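Akande by decision or did Batar get robbed? (spoilers, obviously)
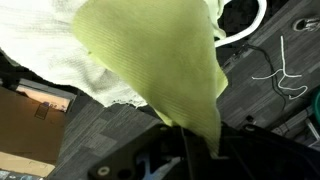 southpaw_sheila
Right, I've watched the Hauwa Akande fight twice now and I still can't get her past a draw. Iltedbridge was heaving, great crowd, fantastic walkouts, and then the judges hand in those cards! I had Batar up early because she was first with the jab and Akande kept backing onto the ropes in a straight line, like she always does. Second watch I did while sorting the washing, so I had a pale lime ribbed thing in one hand and the remote in the other, and I paused every exchange in the last three rounds. Akande nicks two of those. She does not nick all three. Change my mind.

cornerstool
Not going to change it because I agree with half of it. Where I'd push back is the early rounds. Batar was throwing first but she wasn't landing first. Go back to round two with the sound off. Most of those jabs are hitting glove or forearm, and Akande's coming back underneath to the body every time. Commentary loved Batar from the opening bell and I reckon that coloured how everybody at home scored it.

maple_mitts
Commentary was awful, agreed. The bloke doing colour called a body shot "a bit of a nudge" and you could hear it land from the cheap seats. I was in the cheap seats so I can confirm.

southpaw_sheila
Okay I'll give you round two. I just tried it muted and yeah, it's a different round. Still a draw for me though.

ropeadopey
Robbery. Plain and simple. Batar outworked her from start to finish and the only reason she didn't get it is Akande had the home crowd going "ooooh" at everything, including the misses. If that fight's on neutral ground we're talking about a comfortable Batar win.

cornerstool
"Outworked" is doing a lot there mate. Busy hands don't win rounds by themselves.

ropeadopey
They do when the other one's walking backwards!

cornerstool
She was walking backwards in four and five. After that she held the centre of the ring. Did you turn it off?

ropeadopey
No I did not turn it off. I had a tenner on Batar and watched every miserable second.

maple_mitts
Ah. There it is.

jabberwocky_60
Can we talk about the weight for a sec? Both of them came in under 138 and I thought Batar looked drained by the back half. Her feet went completely flat in the seventh. I saw her in June when she boxed Kuver and she was bouncing right up to the final bell, so either she had a bad cut or the body work really did take its toll. I'd lean towards the body work, but she did look pretty hollow in the face at the weigh-in.

southpaw_sheila
Good shout, I'd forgotten the Kuver fight. She was a different animal that night. Mind you, Kuver stood right in front of her and didn't throw to the body once, so it's a bit hard to compare.

jabberwocky_60
Fair. Kuver's whole plan seemed to be getting hit until it was time to go home.

ringside_rosella
Trained out of the same gym as Akande for a couple of years -- never sparred her, thank goodness -- and that backing-up thing is a habit they've been trying to drill out of her forever. What she does have is an engine. She used to skip on her own after everyone else had packed up. So when a fight goes long I'll favour her, and I scored this one to her by a single round. I am biased, I know I am.

ropeadopey
At least you admit it.

ringside_rosella
You had a tenner on it!

maple_mitts
Is there a rematch clause? I'd happily pay to see it again, although not at what they were charging on the door. $60 for a seat behind a pillar. My mate asked about ringside and they wanted 300.

cornerstool
Haven't seen anything on a rematch clause. Last I read, Ajayi's people had been calling out the winner, and I reckon Akande takes that one first because the money's better. Ajayi's tall, switches stance, doesn't give you the body. Awful style for her.

southpaw_sheila
Ooh, I don't love that for Akande at all. Ajayi catches her on those ropes and it could be an early night. I'd rather she did Batar again -- somewhere with a bigger hall -- and then went for Ajayi next year with a bit more favour in the bank.

ropeadopey
Batar wins the rematch. Writing it down now.

cornerstool
How much?

ropeadopey
Another tenner.

maple_mitts
Glutton for punishment. Anyone got the individual cards, by the way? I only caught the totals over the noise, and I want to know who gave Akande the fourth, as that one's a shocker whichever side you're on.

jabberwocky_60
They haven't put them up yet that I can find. I'll post them in here if I see them.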